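Progress report: tableware and small goods photo corner, Jirkutach store
Period covered: from the start of the grant through October
Prepared by Elli Ahonen for Sudheer Gounder, Serik small business fund

Summary

The photo corner is set up and in daily use. We have finished the first group of items, which is the plastic drinkware, and have started on bowls and plates. Spending is under the plan so far. The one part that is behind is the written item details, and I explain that further down.

What the grant was for

The shop has sold secondhand and end-of-line kitchen goods over the counter for a long time, but the online list was poor. Many items had no picture at all. Others had been photographed on the shop counter with the till and the shelf labels behind them, and customers told us they couldn't tell the color of what they were ordering. Returns for "not the color shown" were the most common kind we had. The application asked for 2000 to make a plain, fixed place to photograph goods and to pay for the hours needed to work through the stock list.

Set-up

We cleared the back room on the Thomas side of the building in the first weeks. It needed less work than expected. The old shelving came down in a morning, and the walls were left as they were. The main purchases were the table and the cloth for behind it. We had priced a rigid backboard but decided on fabric, as it can be taken down and washed, and it cost a good deal less.
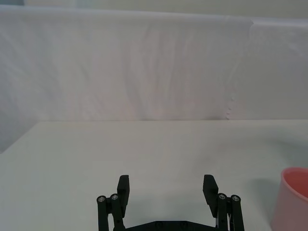 White on white was Sudheer's suggestion at our first meeting and it was the right one for this stock. Most of what we sell is brightly colored plastic or enamel, and it keeps its color well against a plain ground. We did try a light gray sheet for two afternoons. The pale yellows looked dirty on it, so we went back to white and have stayed there.

The cloth does wrinkle. We steam it when it gets bad, and for ordinary listings we leave it alone. If the fund would like to see smoother backgrounds in the final set, I can price a heavier fabric, but I don't think customers care about it.

Stock covered so far

The full list is 1071 lines. A line is one kind of item in one color, so a cup that comes in four colors is four lines. The first target was 500 lines by the end of this period and we have passed it. Drinkware is complete except for a box of lidded beakers that turned up late from the Flaltesano clearance. Those will be done along with the jugs.

We put the cups first on purpose. They are the cheapest things we carry, and they made up most of the color complaints. Pink gave us the most trouble. The old listings used one word for everything from pale rose to nearly orange, and the thinner plastics look different inside and out depending on how much light comes through the wall. Each cup is now entered with an outside color and an inside color, and the wording comes from a short printed chart so that two people working on different days will pick the same word.

Every item goes on the table by itself, standing the way a person would use it. Sets are photographed one piece at a time first and then together. This takes longer, but it means we can sell a single piece from a broken set without having to go back and do it again.

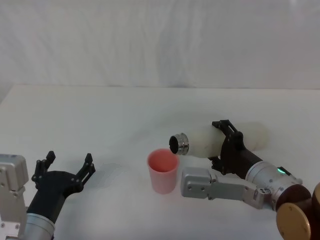

Measurements are where we have fallen behind. The plan was to record height, rim width and base width for each item at the same time as the photographs. In practice the person measuring couldn't keep up, and we had finished items waiting in crates with no numbers. Since the middle of the period we have split the two jobs. Photographs are done in the mornings and measuring is done after 2 p.m., with the crates marked by shelf letter. The gap is closing, though roughly a fifth of the drinkware still has only a height entered.

Tapered cups also needed a rule of their own. Some of us had been measuring across the middle. The width in the listing is now always the rim, taken from outer edge to outer edge, and the base goes in a second field. The earlier entries are being corrected as the stock comes back through.

Early results

It is too soon to say much about sales. Returns for color are down to 3 in the last month, against a dozen or more in a usual month before. Two cafes have placed repeat orders from the online list without coming in, and that had not happened before.

Spending

The table, the fabric and the hanging rail are paid for. The rest of the money spent has gone on hours. I have not needed the amount set aside for extra lighting, and I would like to move it to measuring time if Sudheer agrees. A short note with the receipts is being sent separately.

Next period

Bowls and plates come next, then jugs and the beakers, then serving pieces. Plates are the part I am least sure of. They have to be shown flat and also upright, and we don't yet have a stand that stays out of sight. Elsewhere in the shop we use wire ones, but they show at the rim. I will try two other kinds and report back on which we keep.

The room is available to us through the winter. After that the landlord wants to talk about the rent — I will pass on the figure when I have it.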